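Speaker notes – Budgeting for a two-arm packing bench
Mariama Ayaaba, 2023-06-20, after the tea break

Opening (go slowly, they'll still be finding their seats)

Thank Howard Kershaw for the kind introduction and for squeezing me in. Say hello to the people from Barbu at the back, who drove a long way this morning and were very patient with me on the phone last week.

Tell them who I am, briefly. I look after equipment planning at Wemis, I've been doing it for 11 years, and I came to it from the dispatch floor, so when I talk about budgets I'm still picturing somebody trying to get parcels out before the truck leaves. I love a spreadsheet as much as anyone – possibly more than is healthy – but I'd like us to begin at the bench.

Slide 2: What you're really paying for

Ask for a show of hands. Who has had a quote for an arm in the past year? And who had a line in that quote for the bins?

Let them have a laugh, then put up the picture and leave it there for a good moment while they look. 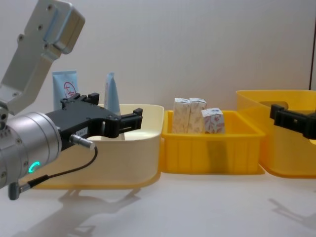
Slide 3: The small lines in the budget

Start with the grippers, as that's where my own first budget went wrong. I'd priced two arms and treated the grippers as if they came in the box. Each arm needs its own, each gripper needs its cable and connector, and you'll want a spare cable on the shelf. Clementina Barros in our purchasing office now keeps all of that on one sheet, and she's happy to share it if you ask her nicely at lunch.

Then containers. Squeeze tubes and little paper boxes are very different things to pick up, and the bin you choose changes how far the fingers have to reach over the rim. Our first set cost 850 dollars by the time we'd tried different depths and colours, and I'd have been much happier if I'd planned for it. Put it in as trial stock and your finance people will be quite relaxed about it.

Mention the bench top too. Plain, pale and level. Ours was an old one we already had and I still allowed money for resurfacing.

(If we're running behind, skip the bit about freight and go straight on.)

Freight: ask whether the quote covers delivery to the dock or to the room. Those can be quite different amounts, especially if you've got stairs, and Daranee Tanasarn from Nistesex will tell you all about her stairs.

Slide 4: Paying for time with the product

Here's where I'd like them to pick up their pens. We set aside 37 days for trials with our own goods, and some 70 percent of that went on packaging. Tall packs with folded tops, soft wrapped packs, tubes – every one of them wants its own grip width and its own height over the bin. Take your real stock to the supplier before you sign anything, and take the awkward ones first.

Next picture. Point out the tall pack with the blue top, held over the cream bin, and then the wrapped ones in the yellow crate beside it. 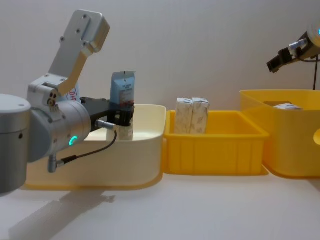 Slide 5: One arm or two?

I get this question every time, so answer it before they can ask. Price both. The second arm shares the bench and the training, so it comes in cheaper than the first, but it does need room to move and somebody has to plan who reaches where. Mohammed-Awal Bawa at Urnila bought one, ran it for a good while and added the second from the next year's money, and his manager was very pleased with that arrangement.

If you do stage it, have the supplier hold the price in writing. We were offered that until October and I nearly forgot to ask for the letter.

Questions

Leave ten minutes. Repeat each question into the microphone for the people at the back. Clementina has the handouts by the door, and the blank budget sheet is on the last page.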